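Bon, je me suis enfin décidé à écrire ce README, après trois relances de Flurina (elle avait raison, comme d'habitude).

# Pestar, ou comment je range mes recettes de pain

Pestar, c'est un dossier de fichiers texte. Pas d'appli, pas de compte, pas de base de données ! Chaque recette de pain que je fais à la maison a son petit fichier `.md`, et un script les rassemble en un livret imprimable. Il y en a plus de 540 à ce jour, si on compte les variantes ratées, que je garde aussi parce qu'elles m'ont souvent appris plus que les autres.

## Ce qu'il y a dedans

- `levain/` : tout ce qui part d'un levain, seigle ou blé
- `levure/` : les pains rapides, les brioches, les tresses du week-end
- `plats/` : galettes, pitas, fougasses et compagnie
- `notes/` : mes gribouillis sur les farines, à lire avec indulgence
- `livret.py` : le script de mise en page, écrit par Kofi un soir de pluie

Le dossier `vrac/` contient des choses pas triées. Mirjam y a glissé sa recette de pain aux noix et je n'ai jamais osé la déplacer.

## Le format d'une recette

Tout en grammes, s'il vous plaît ! Les « verres » et les « cuillères bombées », j'ai essayé, et je me suis retrouvé avec une pâte qui coulait du plan de travail. Un fichier ressemble à ça :

```
titre: Miche du matin
farine: 540
hydratation: 68
levee: 5 h
cuisson: four chaud, cocotte fermée
```

L'hydratation est un pourcentage du poids de farine. Pour la levée, je note la durée chez moi, dans une cuisine plutôt fraîche ; en été vous irez plus vite, alors regardez la pâte avant de regarder l'horloge.

Pour le livret, le script prend les images du dossier `images/` dans l'ordre alphabétique et les pose en pleine largeur. Si la vôtre est très haute, recadrez-la avant, sinon elle mange toute la page et la liste des ingrédients part au verso (Valentin en a fait les frais avec sa focaccia). 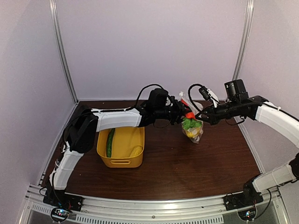
## Fabriquer le livret

1. Copiez le dossier entier chez vous.
2. Lancez `python livret.py`.
3. Ouvrez `sortie/livret.html` et imprimez en A5.

Si les accents sortent bizarrement, votre fichier n'est sans doute pas en UTF-8. Réenregistrez-le et relancez. L'option `--court` ne garde que le dossier `levure/`, pratique quand on veut offrir un petit cahier à quelqu'un qui débute.

## Proposer une recette

Avec plaisir ! Je demande juste de l'avoir cuite 3 fois avant de l'envoyer, et de noter ce qui a changé d'une fournée à l'autre. Les remarques du genre « croûte trop pâle » me sont très utiles, ne les effacez pas.

## À faire

- relire les tresses avec Remo
- ajouter une table des farines suisses et françaises
- fusionner les 6 versions de la baguette au seigle, ou au moins en choisir une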